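Moisture movement in wood-based desk surfaces
Speaker notes, 25 January 2022

Slide 1. Title
Give the scope: flat indoor work surfaces, heated buildings, no outdoor use. Questions at the end.

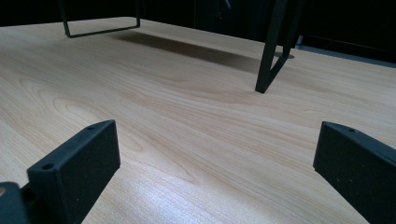 Slide 2. Why tops move
Wood takes up and gives off water until it balances with the air in the room. Movement along the grain is small enough to ignore. Across the grain it has to be designed for. Tangential movement is larger than radial, so flat-sawn boards cup and quarter-sawn boards mostly just change width.
Mention that a finish slows the exchange. It does not stop it.

Slide 3. The Estcombe survey
2635 tops inspected across the Estcombe and Bowen offices. Inspections began in October, at the start of the heating season. Each top was checked with a straightedge across the width at both ends and at the middle.
State the limit of the data: one reading per position, no repeat visit at Bowen.

Slide 4. Results
56 tops were out of tolerance. Of these, 17 were in one room at Bowen with a supply duct directly overhead. Pause on the floor plan. Point to the duct before giving the number.
The rest were scattered, with no pattern by floor or by age.

Slide 5. Fasteners
Round holes in the support rail hold the top fixed. Slotted holes let it slide. Fix the center line, slot everything else, and do not overtighten the slotted positions.
The Sideck rail was drilled round throughout in the early batch. Later rails are slotted. Both are in service, so check before ordering spares.

Slide 6. Balanced construction
A veneer or laminate on one face only will pull the panel. The backing should match the face in thickness and in how fast it passes moisture. Paint on the underside is not a match.
Skip the cross-section if running late.

Slide 7. Storage and delivery
Stack flat on level bearers, covered top and bottom. Leave in the room for around 15 days before fitting. Leltska sites now log humidity at delivery and again at fitting.

Slide 8. Open points
Edge sealing at cable cutouts. Repeat readings at Bowen. Tolerance for tops over two meters, currently carried over from the shorter sizes.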